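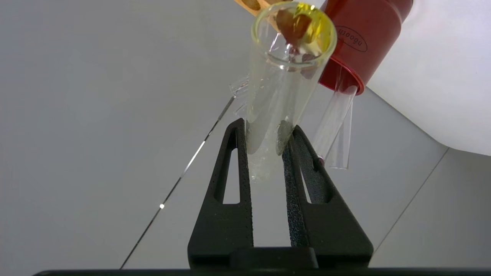
The Greenberg Teaching Laboratory in Ultville invites applications for the position of Laboratory Glassware Assistant. The successful candidate will be responsible for the sorting, cleaning and storage of glassware used in introductory chemistry courses. Much of the work concerns small items, such as a clear glass test tube with yellow liquid at its mouth, which must be emptied and cleaned before it is returned to the rack. The position is part-time, at 22 hours per week.

Duties

The assistant will collect used glassware from the benches, dispose of residues according to the written procedures, and wash and dry each piece. Test tubes are stored in wooden racks with round holes in the upper plank. Racks must be checked for splinters and stains at the end of each session.

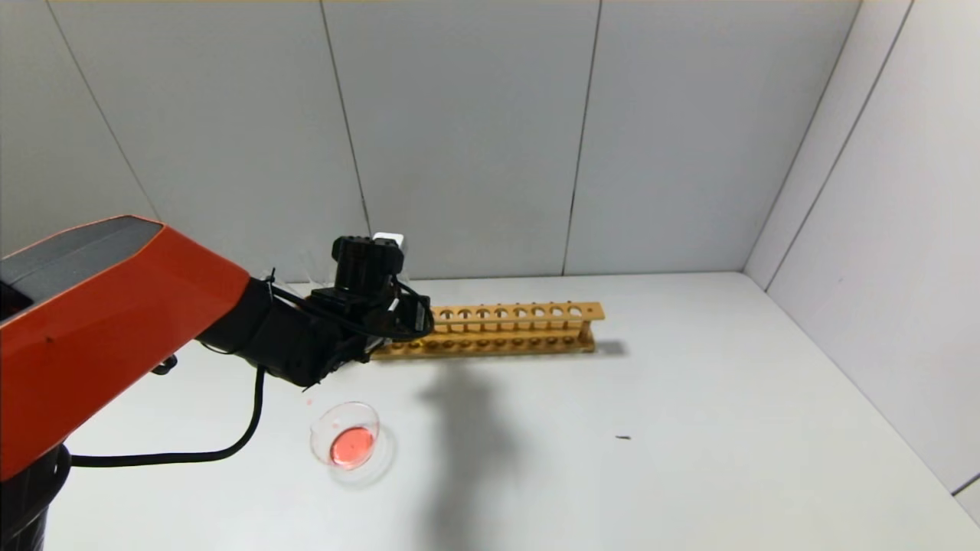 Photo: Greenberg Teaching Laboratory, Ultville

The assistant will also keep the stock list up to date and report chipped or cracked pieces to the laboratory manager. Occasional work at our Clarnham site is required – travel costs are reimbursed.

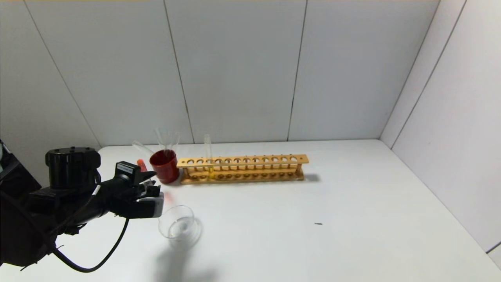 Requirements

Applicants must hold a high school diploma or equivalent and have at least 2 years of experience in a laboratory, pharmacy or commercial kitchen. Careful handling of fragile items is essential. Training in chemical safety is provided during the first 3 weeks of employment.

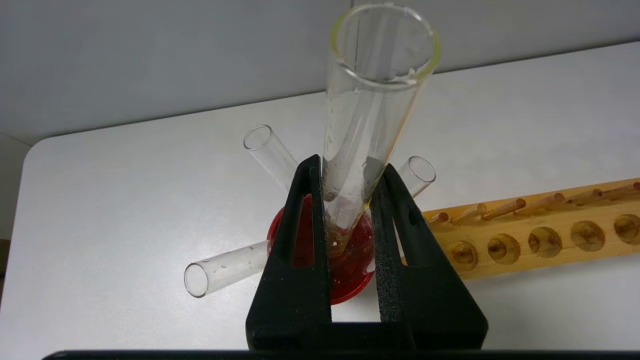

Employees receive 17 days of paid leave per year, protective clothing and access to the staff cafeteria.

How to apply

Please send a resume and a short cover letter to the Personnel Office, Greenberg Teaching Laboratory, Flostgate Road, Ultville. Applications must be received by 30th September.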